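Home Furnishings and Interiors
Session 3 handout: Choosing and placing a dining table
Clostden Evening School
Course leader: Orvokki Lappalainen

Welcome back, everyone, and thank you for the floor plans you handed in last time. I've read them all over several cups of coffee, and I'll return them at the break with notes in pencil. A good many of you drew the dining table last and squeezed it in wherever there was a bit of white paper left, so I'm glad we're spending the whole evening on it. These notes cover what I'll say in class, plus a few things I never seem to get to before the building closes.

Where to begin

Please begin with the people and leave the furniture store for later. Write down who eats at the table on an ordinary evening, and then who eats there on the busiest day of the year. For most families those two numbers are far apart, and the trouble starts when we buy for the second one. I did it myself. My first table was meant for big December dinners, and for the other 11 months my husband and I sat at one end of it like two people waiting for a train, with the mail piled up at the other end.

If your big gatherings come once or twice a year, look hard at a table with leaves. Ask where the leaves will be stored, and measure that spot too. A leaf that lives under a bed gets used, and a leaf that lives in the attic behind the Christmas boxes mostly doesn't.

Room to sit and room to pass

Allow 24 inches of table edge for each person. You can get by with less for children or for very close friends, but elbows do start to meet. From the edge of the table to the wall you want 36 inches so that a chair can be pushed back and a person can stand up without a struggle. If people need to walk behind the chairs while others are seated, make it 44 if you possibly can.

The easiest way to test this at home is with newspaper. Tape sheets together to the size of the tabletop, lay them on the floor, put your chairs around them, and live with it for a day or two (yes, really – I know it looks silly). You'll learn more from stepping around that newspaper with a laundry basket on your hip than from any drawing I could give you.

Shapes

Long rectangular tables suit long rooms, and they're easy to push against a wall when you need the floor. They do split the talk into two halves once you get past eight or so people, with the middle seats turning back and forth. Round tables are lovely for conversation and kind to shins, but they need a squarer room, and the big ones put the salt out of everybody's reach. Ovals are a nice compromise and I think they're badly overlooked.

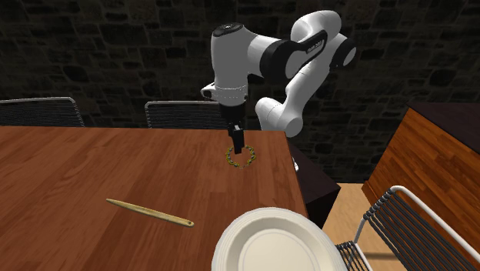

Look underneath as well. A pedestal lets you tuck a chair in anywhere, though a light one may tip if someone leans hard on the edge. Four legs at the corners are steady and simple. A trestle is handsome, but sit at the end before you buy it and see where your knees go. Also check the apron, the strip of wood that runs below the top. If you have armchairs, measure the height of the arms and take that number with you to the store.

Wood and its finish

Erasto Minja, who teaches the refinishing class down the hall, will join us after the break with his sample boards, and I don't want to steal his thunder. Briefly, then: an oiled top is easy to repair at home and marks easily, and a varnished top shrugs off spills for years but is a bigger job to put right when it finally wears through. Neither one likes a hot casserole dish. Use the trivets.

If you're going over an old top by hand before oiling, Erasto's advice is to stop at 300 grit, and always go with the grain. Wipe off the dust, put the oil on thin, and wipe away what hasn't soaked in. Please lay the oily rags out flat outdoors to dry before you throw them away, as a crumpled heap of them can catch fire by itself.

Light over the table

Hang a pendant so that its bottom edge is 30 to 36 inches above the tabletop. Over a long table, two smaller lamps usually do a better job than one large one. A dimmer is worth every penny.

For next time

Measure your own table, or the space where one will go, and draw it to scale with the chairs both in and pulled out. Read chapter 9 in the course book, and skim the part on rugs. If you can, bring a fabric swatch or a paint chip from your dining room.

Class starts at 7:00, and the side door is open from 6:30 if you'd like to come early and chat about your plans.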